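**Big question for today: where does the water go when things dry?**

You hop out of the bath and you're dripping. A few minutes later you're dry, and your towel is damp. By bedtime the towel is dry too! So who took the water? Your towel didn't drink it, and it didn't all drip on the floor. It went into the air, and you've been breathing a tiny bit of it ever since.

Scientists call this **evaporation** (say it: ee-VAP-or-AY-shun).

## Water is made of wigglers

Water is made of super small bits called molecules. They are much too small to see, and they never, ever sit still. They bump and jiggle and shove each other all day long.

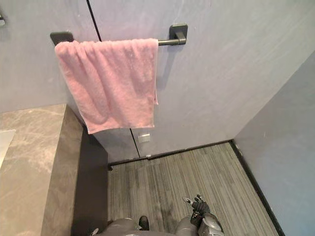
Every so often, a molecule near the surface gets such a good bump that it shoots right off into the air. Whoosh – gone! It has turned into water vapor, a gas you can't see. Then another one goes, and another, until there's no liquid left.

## How to speed things up

Warm air helps a lot. Heat makes molecules wiggle faster, so more of them escape. Wind helps too, by carrying away the damp air and bringing in drier air.

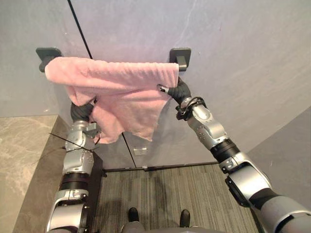 Spreading things out might be the best trick of all. Molecules can only escape from a surface, so more surface means more ways out. A wet sock rolled in a ball stays soggy for ages. Stretch a pink towel across a bar from one bracket to the other and air can reach much more of it. Where cloth hangs in folds and creases, the hidden parts usually dry last. Terry cloth has lots of little loops, and those are great at holding water, so a thick bath towel takes longer than a thin T-shirt.

## Try it: the puddle race

You need 2 spoonfuls of water, a plate and a small cup.

1. Put one spoonful on the plate and spread it out with your finger.
2. Put the other spoonful in the cup.
3. Leave both in the same spot and check them every hour.

Which one wins? Write down your guess before you start!
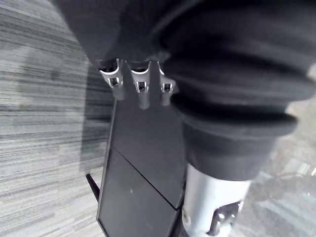 Cempaka Majimbun ran this race with her class on 6th January. Their plate was dry in 5 hours, and the cup still had water in it the next morning. Your times will be different, and a rainy day can change everything, because damp air already has plenty of water vapor in it.

## Places to go looking for evaporation

- A puddle on the sidewalk. Draw around it with chalk and come back after lunch.
- Your own arm. Lick a spot and blow on it. Feels cold, right? The escaping water takes some of your heat with it.
- The bathroom sink. Look for leftover drops after you brush your teeth, then look again later.

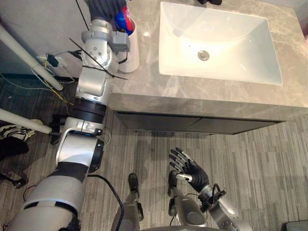

## And then what?

Water vapor doesn't stay vapor forever. When it cools down, it can turn back into tiny drops. That's called **condensation**, and it makes foggy mirrors, morning dew and even clouds!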